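Canal towpath repairs, Celtberg section

Resurfacing of the old towpath between the Esteves lock and the Gristine mill site began in April and is due to run for 20 weeks. The path was laid in the 1840s for the horses that pulled coal and grain boats to the mill. Most of the original stone edging is still in place under later layers of gravel and tar. The work will expose it, reset the loose blocks and leave the rest alone.

The contractor, Prornetix, is lifting the tar in strips of 200 feet. Each strip stays closed until the base has been drained and rolled. Walkers are sent up to the mill road by the north steps and back down at the footbridge. The steps are steep and have no ramp, so wheelchair users should use the parking lot entrance on the east side.

Rope grooves were recorded on eight of the coping stones near the lock before any were moved. They were cut by wet tow lines dragging grit over the same corners for decades, and the deepest measures five inches from lip to base.

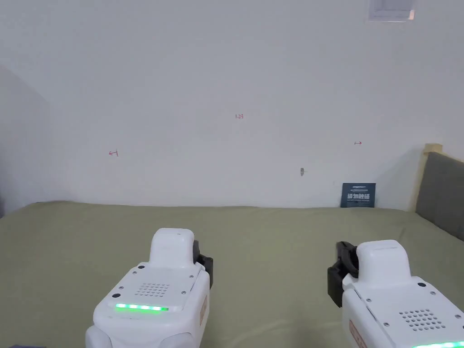

Lime mortar is being used for the joints. Earlier patches, made with hard cement, held water behind the stone and split the faces in frost. Lime sets slowly and needs to be kept damp, so finished joints are covered with cloth and should not be stepped on. The covers are dull in colour and are easy to miss on wet grass at dusk. Dogs should be kept on a short lead next to them.

Dinesh Bhardwaj has compared the mill's wage books with the lock keeper's toll sheets. The two sets do not agree. The toll sheets list fewer boats than the wage books paid crews to unload, and the gap is widest in the winter months. His view is that boats waiting above the lock were unloaded by cart to save the toll - the cart track shows on the estate map, but no written order for it has been found. His notes are in the reading room and can be copied on request.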